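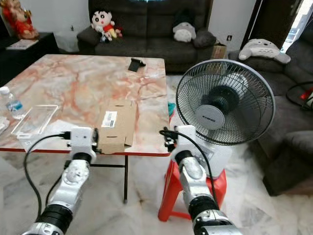

The folding table deserves a better name than it has

When people furnish a living room they buy the sofa first, then a rug, then a proper table to go between them, and the folding table is kept for visitors and card games. I have come round to the view that this is the wrong order. In a small flat the folding table should be bought first and left standing, and the heavy one should wait until somebody can say what it is for.

I grew up with the opposite rule. My parents had a coffee table with a glass top in our house in Terkcombe, and we were not allowed to put anything on it apart from a bowl. Everything we did, we did on the floor or on our laps. Homework, post, mending, peeling oranges. The table weighed more than I did and stayed in the same place for 14 years.

The table that gets used is a different thing. It has thin metal legs that cross underneath and a square top with a printed pattern, often marble, in a colour you would not choose for a wall. You can put a cardboard box down on it without looking for a mat. Papers go at one end and a bottle of water stays where you left it. If the light is better by the window in the afternoon, you carry the table to the window.

Suha Najjar, who I shared a flat with for two years, thought this was a poor way to live. Her argument was that a table which accepts anything will be covered in everything, and that a good table makes you tidy because you want to see it. I take the point about clutter. Flat surfaces fill up. But ours filled up with things we were in the middle of, and when we had a glass-topped one for a few months the same things went on the chairs, where we sat on them.

I would say the same for the plastic stool. A red one costs very little, weighs next to nothing, and will be a seat, a step, a bedside table or a stand for the fan, which on the floor only cools your ankles. A fan on a stool sends air across the table at the height of a person sitting down. You can buy a tall fan on a pole for this, and I did once, a Lomska, for over 300. It took up a corner for the whole winter and the pole leaned. The small fan went in the cupboard.

Hard floors help. On marble or tile you can move all of this with one hand and wipe underneath it in a minute. On carpet the feet of a folding table sink and leave marks, and a stool rocks. Anyone with thick carpet can ignore half of what I have written.

There are things to be said against folding furniture. The cheapest legs pinch your fingers, and the catch on mine, a Kettani, gave way in October with a full teapot on top. The thin edging comes off at the corners if you lean the table against a wall. The height is wrong for typing all day, and it is wrong for cutting bread as well. I would not tell a family of six to eat off one.

What I object to is the idea that these are temporary things. Abdelkrim Slaoui, who sells second-hand furniture near my work, told me he gets large wooden dining tables in nearly every week and has trouble giving them away. Folding tables hardly come in, and he thinks people wear them out and then throw them away. He had one on the pavement for 51 when I last went past. The oak one behind it was 200, with six chairs, and had been there since spring.

People apologise for their folding table when you visit. They say they are going to get a proper one when they have moved, or when the children are older. Meanwhile they have had meals at it and opened their parcels on it and filled in every form they have ever had to send. I would keep it, and put the money towards a better chair.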